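Udisden Guest House – Bathroom and Wet Area Safety Checklist
October round, second floor
Checked by: Eulalia Sepúlveda
Copy to: Crescencio Contreras (maintenance), Hiu-tung Ho (front desk)

Mark each line OK, FIX or N/A. Write a comment for every FIX. Start with the floor, then work up.

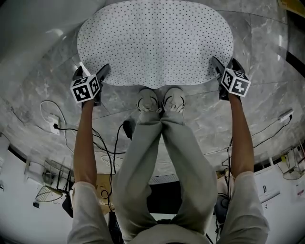
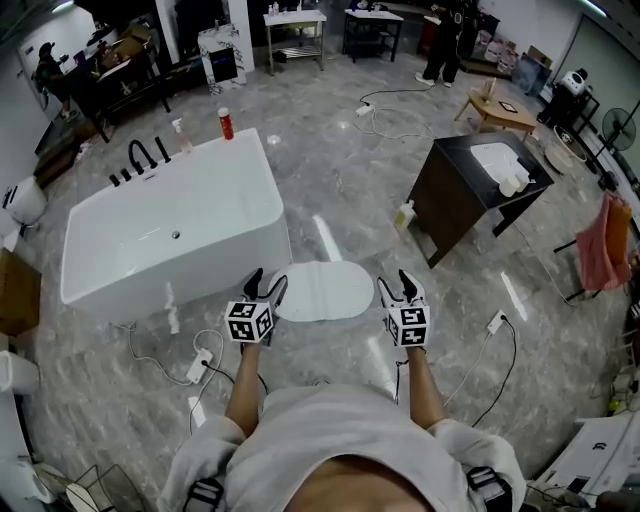 Floor and mat, bathroom with the white freestanding tub. See items 1 to 4.

FLOOR
1. Floor finish slip tested – FIX. Gray marble, polished. Passed dry, poor result when wetted. Ask Leemans for a price on the clear anti-slip treatment.
2. Loose or cracked pieces – OK.
3. Bath mat grips when pushed with the foot – FIX. Slides on the marble. Order the rubber-backed kind we have on the first floor.
4. Mat lies flat, no curled corners – OK.
5. Door threshold secure – OK. One screw tightened during the check.

TUB AND SHOWER
6. Hot water at tap no higher than 120 F – OK. Read 117 after two minutes.
7. Drain clears – OK, but slow. Clean the trap before winter.
8. Faucet fixed firmly to rim – OK.
9. Grab bar within reach of tub – FIX. None fitted. Same comment as last year. Crescencio to check what the wall will take before anything is ordered.
10. Shower door rollers and seals – N/A in this room. Room 16 has a worn bottom seal.

ELECTRICAL
11. GFCI outlet trips and resets – OK. Room 7 needed two presses to reset, replace it.
12. Light fixtures covered, no moisture inside – OK.
13. Fan draws a sheet of tissue – FIX in room 10. Fan runs but the tissue drops. Duct may be blocked at the roof.

SUPPLIES AND SIGNS
14. Cleaning products locked away – OK.
15. Wet floor sign on the cart – FIX. One sign for two carts.
16. Emergency number posted by the phone – OK. Old number still up in the laundry room, taken down.

COMMENTS
Repair budget left for this floor is $1000. The grab bar and the room 10 fan come first. The floor treatment can wait for the quote, but the mats should be changed right away.
Hiu-tung, please keep room 10 closed until the fan is looked at.
Recheck of all FIX items: Dong-geon Son, before the end of the month.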